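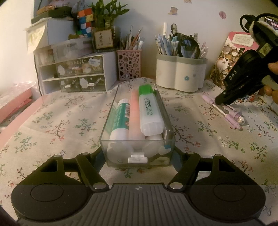

Conceição Brandão
Workshop Tips, bench tools and small machines

Looking after a hand-held gripper

A hand-held gripper that gets used on small things all day needs the same care as a good pair of pliers, plus a bit more for the linkage. I do mine at the end of the day and a longer check in September, when the shop is slow. The daily part takes 10 minutes.

What to have ready

A lint-free cloth (I buy the Ocampo ones in the big pack)
Isopropyl alcohol
A soft toothbrush
Dry lubricant, Irkico or similar, with a needle tip
The hex key that came with the tool
A light-colored tablecloth or towel

Power off and unplug before you put your fingers anywhere near the links.

Fingers first

Wipe both gripping fingers on the inside faces, from the base out to the tip. Glue stick is the worst offender if you handle stationery. It leaves a film you can't see, and the next smooth thing you pick up slides. Dampen the cloth, don't soak it, and stay away from the seams of the housing. Let the faces dry before closing them.

If a face feels slick after cleaning, do it again with a fresh part of the cloth. If it has a groove you can catch with a fingernail, change it. Change both sides together. One new finger and one worn one will close off center.

Pins and links

The pins at the joints collect dust, and the two large ones by the central plate get the most. Brush around each head with the dry toothbrush, then open and close the fingers by hand a few times. You want one even motion with no click. A click usually means a dry joint. Put one drop of dry lubricant at the pin, work it in, and wipe off what comes out. Never use cooking oil or spray grease. I did once and spent an evening picking lint out of the links.

The ribs on the central plate only need the toothbrush. 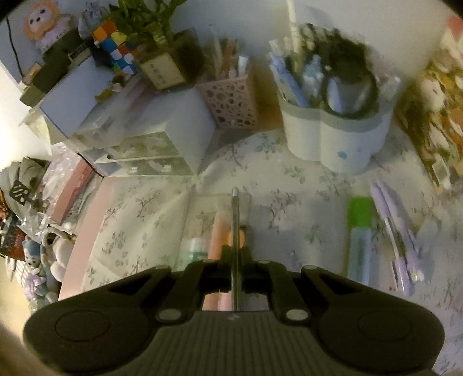
Finger alignment is what I check last, and it's easy to skip because the gripper will go on working for weeks with the tips slightly off. Close the fingers on something slim and stiff and look at it from behind the tool, the way you normally hold it. A pen-like rod clamped between the tips and standing vertically, with its rounded end up, makes a good gauge. Open, close again, and see if it comes up the same. When it leans to one side every time, loosen the finger screws a quarter turn, square up the tips against each other, and tighten a little on each side in turn.

Do this over the cloth. A dropped screw shows up on a pale background and doesn't bounce.

Cable

Run the cable through your hand and feel for kinks. Leave slack where it enters the body. Don't wrap it around the tool for storage.

Keeping track

I write the cycle count on the lid of the Imden box I store the gripper in. The last finger change was at 1,918, and the faces had started to slip well before that, so the next pair is going on sooner. Spare screws are in the same box, taped inside the lid.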